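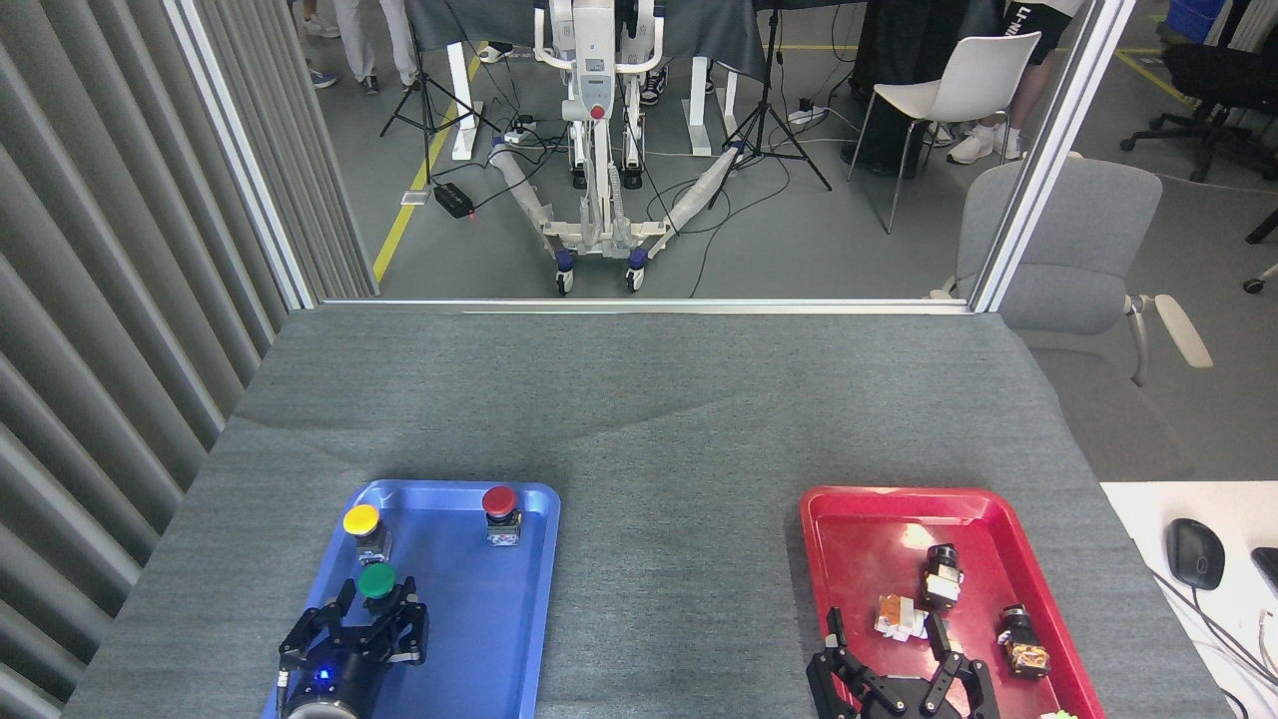 Robot gripper, pair

12 shares · 3 comments

I bought two of these in May for the sorting rig at our shared workshop in Usthorpe. They cost £62 each with the linkage fingers fitted. The job is moving panel push buttons between trays on a felt-topped table.

Fitting took an evening. The screws supplied were soft and I rounded one off, so I swapped the lot for Fasteo ones. The wiring diagram has two of the leads the wrong way round. Check before you power up.

Grip is good on a switch body standing upright. On one lying on its side the fingers tend to push it along the tray first. Slowing the close to 70 per cent helped. Marijke Visser has the older Kudo pair on her bench and says hers do the same.

Mine have done over 4,000 closes. There is a little play in the left one now, at the lower pivot. Spare pins are £47 a set, too much for what they are.

I would buy them again, but not the pins. Four out of five.

Comments (3)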